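Entili Opens Toy and Housewares Reuse Room at Benomura

Mixed bins of toys, bowls and brushes get a second round with local families

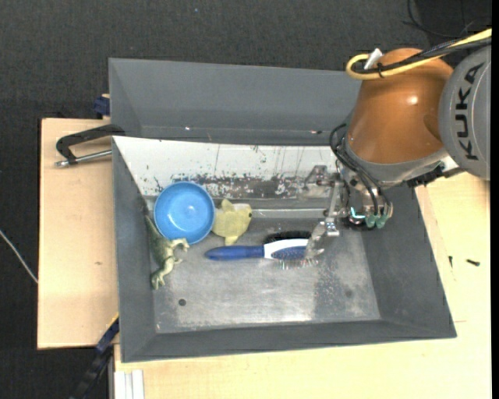 January 4, 2018 — Entili is delighted to open its new reuse room at the Benomura community building, where families can drop off the toys and small household things they no longer need and pick up something that suits them better.

The idea grew out of a two-day swap held in December. Entili had planned for a modest turnout, and 556 items came through the door! Plush animals arrived in the same bags as mixing bowls, and toy dinosaurs shared boxes with kitchen brushes. So much was still on the tables at closing time that the organizers asked Benomura for a permanent space, and got one.

Everything that comes in goes into a mixed bin first. From there it is sorted into four groups: soft toys, hard toys, kitchen things, and cleaning things. Soft toys are washed before they go on the shelf. Bowls and other plastic pieces are wiped down and checked for cracks, and anything with a sharp edge is set aside.

"We love the mixed bin," Entili said in a statement. "You never know what will be lying next to what, and kids who come in for a dinosaur often go home with a bowl to keep it in."

The room has shelf space for 55 crates, supplied by Zeltus, a storage firm that also helped lay out the sorting area. Onside, the neighborhood newsletter, will print a short list of wanted items in each issue — bath toys and nesting bowls are at the top of the first one.

Visitors do not have to bring something in order to take something. Families may choose up to four items per visit, and schools and day care centers can ask for a larger set ahead of time. Donations should be clean, dry and small enough to carry in one bag. Battery toys are welcome if the batteries have been taken out. The room cannot accept car seats, cribs or glassware.

Questions about donations can be left at the Benomura front desk.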